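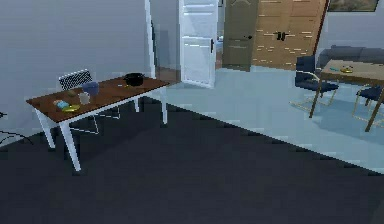 Minutes, Holroyd group meeting, 23/07/2020

Taken by me, Hayley Yeoman, so blame me for the spelling. Keith Ellwood joined on time and the rest of the call filled in over the first few minutes. I've written this up the way I talk, which Keith says is fine as long as the actions are at the bottom.

Last meeting's notes

Accepted, with one fix. I had written that the Relter planner was switched off for the February runs. It was on for all of them. Sorry, Keith! The shared copy is corrected now.

The re-look result

This was the big item and it took most of the call. Quick refresher for anyone who missed last time: we've been testing whether the simulated robot does better if it goes back for a second look at a cluttered table before it commits to a grasp. The old way, it looks once from wherever it happens to stop, picks its target and goes. With re-look on, it takes the first view, works out which objects it's least sure of, shifts the camera a bit to one side, and only then decides.

I ran both versions in the Setov rooms, on the crowded dark-topped table (the one with the pot at the far end and the mug and glass near the middle). Each version got 40 starts, same starting spots, same target list. One of the re-look runs crashed the simulator before the arm moved, so that leaves 39 pairs we can compare. I threw out the matching single-look run too, to keep it fair.

Re-look came out ahead overall, and I was pretty happy about that until Keith asked me to split it by object. So I shared my screen and we did it live. Nearly all of the gain is on the glass. The mug was already easy and it stayed easy. The pot got no better at all, and the flat blue-and-white package got slightly worse, which I did not see coming.

Keith thinks the package problem is about height. It lies flat, so when the camera slides sideways the depth estimate starts blending it into the tabletop and the grasp point drifts. I think that's likely but I'd like to see it happen frame by frame before we write it down anywhere. We went back and forth on this for a while and left it friendly.

There was also a question about whether the second look is really what helps, or whether the robot just benefits from the extra time to settle. Good question, and I didn't have an answer. We agreed on a third version where it waits the same amount of time and then looks again from the same spot — no camera move. If that one also does better on the glass, we have a different paper.

Room effects

I raised the shiny floor. The pale part past the dark carpet picks up reflections of the furniture, and in a few runs the detector put a box on the floor where the reflected chair legs were. It never tried to grab one, but those false boxes do count in the "least sure" list, so they can pull the second look in a silly direction. Keith wants them masked. I'd rather leave them in and report the number, seeing as real floors shine too. We settled on doing both and keeping the unmasked one as the main result.

Somebody asked about moving on to the dining table at the other side of the room. Not yet. It has so little on it that I doubt re-look would have anything to do there, but it might make a nice easy control later on.

Lultent logs

Short item. The Lultent logger writes up to 171 lines for a single run, and most of it is joint positions we never read. Keith is going to trim it down to the view choices, the target and the final grasp. I asked him to please keep the timestamps — I need them for the waiting version.

Write-up

We have a 4 page limit, and my draft of the method section alone eats up half of that. Keith offered to cut it and I said yes before he could change his mind. The per-object split goes in as the main table, package and all.

Actions

Hayley: build and run the wait-only version, same starts as before.
Hayley: save the package runs frame by frame and send them to Keith.
Hayley: rerun the crashed start and find out what broke.
Keith: floor mask, as a switch we can turn on and off.
Keith: trim the Lultent logs, timestamps stay.
Keith: cut the method section.

Next call is at the usual time. Keith is taking the notes for that one.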